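Stostoston keeps its apostrophe, for now
7 May 2019

Residents of Stostoston have voted to keep the apostrophe in Baker's Row, ending a dispute that has outlasted two sets of street signs and at least one friendship.

The vote, held in the library during April, went 143 to 100 in favour of the mark. The town has 1,529 people on its electoral roll, most of whom evidently had other plans.

The trouble began when the council ordered replacement signs and the new ones arrived reading Bakers Row. Berwyn Griffiths, who has lived at number 8 since before the bypass, corrected the nearest one with a tin of black gloss. The council cleaned it off. Mr Griffiths bought a larger tin.

"There was one baker," he said. "His name was Munro and he made a very poor loaf. But it was his row."

Elspeth Baxter, who led the campaign for a plain Bakers Row, said her parcels had been going astray for years and she blamed the punctuation. She accepts the result but will be leaving the apostrophe off her Christmas cards.
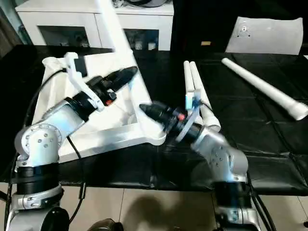
2 min read

The council now has to pay for a third set of signs. Councillor Shoshana Halvorsen said the cost would come out of the money put by for benches, and that anyone wishing to discuss where exactly the apostrophe goes should do so in writing.

Four letters have arrived so far. Three of them argue that there were two bakers.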